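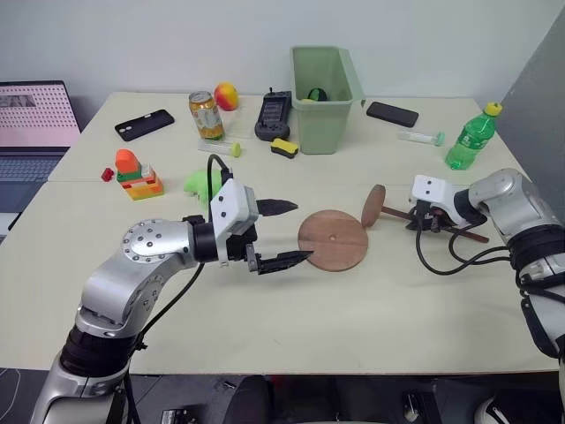
Relatório de andamento -- livro sobre tratados de comércio e arbitragem

Olá, Soledad! Segue o resumo de fevereiro, escrito com um café do lado e a mesa coberta de fotocópias. Primeiro a boa notícia: o capítulo sobre cláusulas de solução de controvérsias está fechado (finalmente!) e já foi para a revisão da Haddad. São 11 capítulos no total e, com esse, só me faltam 2 -- o das medidas provisórias e aquele, temido por todos, sobre denúncia de tratados e efeitos residuais.

O que andou bem

O levantamento de decisões ficou maior do que eu imaginava quando pedi o financiamento. Tenho 570 decisões catalogadas, com data, tribunal, artigo invocado e um comentário meu, às vezes bem malcriado, que prometo limpar antes de mostrar a alguém. A base da Remgate ajudou demais, principalmente nas sentenças antigas que só existiam em francês e mal digitalizadas. Também reescrevi a introdução, que estava com cara de tese, e cortei as notas de rodapé que ninguém ia ler mesmo.

O índice remissivo começou a tomar forma. Adotei a divisão por artigo, como você sugeriu, e a consulta ficou bem mais rápida. Ainda brigo com os termos em que a tradução oficial portuguesa e a brasileira não se entendem, mas por enquanto uso as duas formas com remissão cruzada.

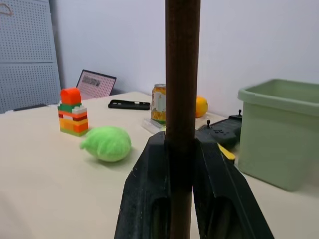
O que atrasou

A parte das reservas e declarações interpretativas. Contava receber da Bukbridge as cópias dos trabalhos preparatórios em janeiro, e até agora veio só a primeira caixa, com 200 páginas, faltando justamente os anexos. Já escrevi de novo e fico no aguardo.

Dinheiro e próximos passos

A verba da Zindia cobre a revisão técnica e a tradução dos resumos, sem sobras. Se der, queria passar para a digitalização o que ficou parado na rubrica de viagens -- você me diz se precisa de pedido formal? Agora vou para as medidas provisórias, e o rascunho segue para você assim que estiver legível.

Um abraço e obrigada pela paciência com os meus prazos!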